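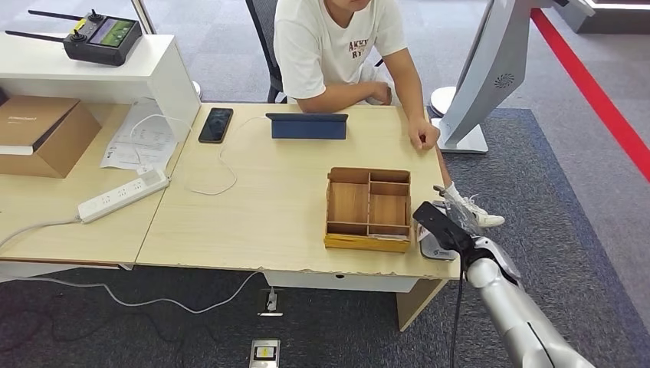 Attachment 1: desk 117, top surface and organizer tray, before any work

Ticket 254 – Desk 117, worn front edge and cable on work surface
Site: Hukwood, second floor
Category: Furniture / workstation
Priority: Low
Status: Waiting on parts

Reported problem
Front edge of the desktop is chipped and catches on sleeves. Charging cable runs across the top and gets pulled when papers are moved. User also asks whether the wooden organizer tray can stay on the desk.

Log

09:10 – Ticket opened from the facilities form. Attachment 1 added.

09:40 – Checked the order record. Desktop is a Wirno top, light wood-grain finish, 60 inches wide. Edge strip is a separate part and can be replaced without removing the top.

10:25 – On site. Wear is limited to the front edge. Pressed along the full length by hand: strip is lifting in 2 places, both left of center. Remaining length is firm. No movement in the legs. Top is level.

10:40 – Cable. Phone sits toward the back of the desk and the white cable loops forward from it. Rerouted over the back edge and fixed with an adhesive clip. Slack left at the phone end is about a foot. User to confirm that this is enough.

10:50 – Organizer tray. Thin wood, open top, several compartments. Not a fixed item, so it can stay. Paper slip in the long front compartment left where it was. Tray must be off the desk when the strip is glued.

11:30 – Temporary fix: low-tack tape over both lifted sections. Do not pull it off, the strip may come with it.

13:15 – Edge strip requested from Fivville stores. Beige is out of stock. Stores offered the Güneş strip, same thickness, slightly warmer color. Asked for a sample before accepting.

Friday – Sample received and held against the top. Color difference is small – acceptable if the whole front edge is done. Full-length strip ordered.

Next action: book a two-hour slot when the strip arrives. Desk to be cleared by the user beforehand, including phone, tablet and tray.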